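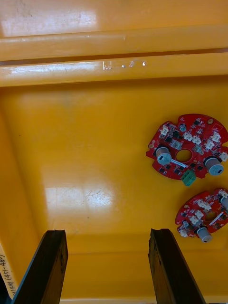
Cylinder Head Temperature Logging on a Light Training Airplane
Term project report, Department of Aeronautical Maintenance, Praranport
Submitted June 17, 2021

1. Background

The flying club at Clirkley operates a two-seat, high-wing trainer with a four-cylinder, air-cooled engine. The airplane was built with a single cylinder head temperature gauge fed by one probe on cylinder 3. Pilots had reported the gauge reading near the top of its normal range during long climbs, and the club's engineer asked whether the other cylinders were hotter or cooler than the one being measured. A single probe cannot answer that question.

The project had two aims. The first was to record the temperature of all four cylinder heads through complete flights. The second was to find out whether the condition of the engine baffles explained any difference between them.

2. Equipment

A bayonet probe (type K thermocouple) was fitted to each of the three unused head wells. The factory probe on cylinder 3 was left in place for the panel gauge, and a gasket-type thermocouple was added under the lower spark plug of that cylinder. Gasket probes generally read higher than bayonet probes on the same head. A correction was worked out on the ground by fitting both types to cylinder 1 during two engine runs, and was applied to all cylinder 3 readings in this report.

The logger was a battery-powered unit carried in the baggage compartment and strapped to the tie-down rings. It had no connection to the airplane's electrical system. Thermocouple extension wire was routed through an existing firewall grommet, along the left side of the cabin floor, and secured with lacing cord. The licensed engineer at Clirkley inspected the installation, signed for it as a temporary fit, and signed again for its removal. Sampling was set to one reading per channel per second.

An earlier attempt used a second-hand logger that lost data whenever the radio was keyed. Shielded extension wire reduced the fault but did not remove it. The unit was replaced and none of its data is used here.

3. Flight profile

Each flight followed the same card:

Start, taxi and run-up as per the checklist
Full-throttle climb at best rate speed to 4,000 ft
Level cruise at a fixed rpm for 10 minutes, mixture full rich
Level cruise at the same rpm for 10 minutes, mixture leaned by the club's standard method
Descent at reduced power, normal circuit and landing

A club instructor flew every flight. The student's task was limited to fitting the logger and reading out the outside air temperature at each stage. In total, 5 flights were made before any work was done on the baffles and 4 after. One flight in the first group was cut short by lowering cloud and contains no leaned cruise segment.

4. Results before baffle work

Cylinder 4 was the hottest in the climb on every flight. Cylinder 3, the one shown on the panel gauge, was second. The two front cylinders stayed well below both. At top of climb on the third flight, cylinder 4 was 27 °C hotter than cylinder 3, the largest gap recorded between those two.

The order changed in cruise. With the mixture leaned, cylinder 2 rose to within a few degrees of cylinder 4, and the rear cylinders converged. This suggests that mixture distribution matters more in cruise, while cooling airflow dominates in the climb. The data cannot separate the two effects fully – exhaust gas temperature was not measured.

No cylinder exceeded the engine manufacturer's limit at any time.

5. Baffle inspection

The upper cowling was removed and the baffles were checked with a lamp held underneath in a darkened hangar. Light was visible in three places: along the rear seal behind cylinder 4, at a missing screw by the oil cooler, and at the inter-cylinder baffle between 2 and 4, which had slipped down from its retaining rod. The rear seal had taken a set and was folding aft instead of pressing against the cowling.

The seal was replaced with new silicone strip supplied by Todorova, the screw was replaced, and the inter-cylinder baffle was refitted and safetied. Small gaps at the rear corners were closed with high-temperature sealant. The work was done by the engineer, with the student assisting.

6. Results after baffle work

The gap between cylinders 4 and 3 at top of climb fell on all flights in the second group, and on one of them cylinder 3 was the hotter. Cylinder 1 changed very little. Oil temperature, read from the panel gauge by the instructor, was slightly lower in the climb, but the gauge is coarsely marked and no conclusion is drawn from it.

7. Limitations

The second group was flown on cooler days. Readings were adjusted degree for degree for outside air temperature, a common method that tends to overcorrect. Climb speed varied between flights by up to 4 knots. A repeat in August, when the ground temperature at Clirkley is at its highest, would give a better test of the new seals.

8. Further work

The club has asked for a quote from Skoria for a permanent four-channel engine monitor. If it is fitted, the flight card in section 3 should be flown again with exhaust gas probes installed. The raw log files and the correction table for the gasket probe are held in the department's project folder.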